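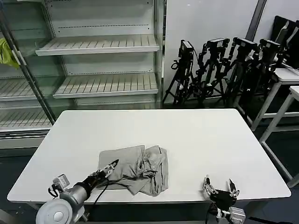
The Case for the Unfolded Pile

My grandmother had one rule about laundry: it touched a table before it touched a shelf. I ignored that rule for most of my adult life (I am a bed folder, or I was), and then last May I moved into the old grocery on Faulkner Street and suddenly had more shelves than I had ever owned, most of them meant for lettuce.

So I've become a table folder. A pale, smooth top is the thing to have! You can see every crease on it, and when a pair of pants or shorts lands there all bunched up, gray-beige and sulking, you find the pocket seam first and work out from that. Pocket seam, waistband, shake, lay it down. If there's a fold running across the middle I flatten it with the side of my hand and leave the iron in the closet, where it has lived since Hadavgate.

I learned the seam trick from Marcelle Moulin, who ran the alterations counter in Skornport for years and still folds for friends. She does shorts in three moves. I do them in five, or in seven if I'm on the phone.

Now, the shelves. An old store fridge, unplugged, makes a very decent linen cupboard -- I'll fight anyone on this. Slatted shelves let the air through, and the glass sides mean you stop losing things. My one complaint is the tilt. Shelves that lean forward were made for selling, and a tall stack of T-shirts will slide right out at you. Keep the stacks low, or roll everything and set the rolls crosswise.
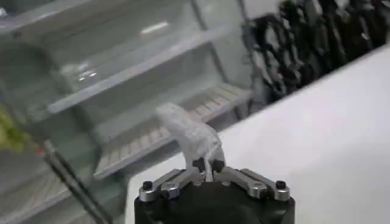
Nurkden Home Quarterly, No. 133, page 45

Then there are the bags. Every household has a wad of thin white plastic ones, scrunched into a lump and stuffed behind something. Mine had spread to two drawers and a boot. Marcelle flattens hers on the counter, presses the air out and folds each one into a strip, then a triangle, and I've tried it, and it's lovely, and I can't keep it up past the fourth bag. What works for me is one jar with a lid. When the jar is full, the next bag goes back to the store with me and gets used for onions.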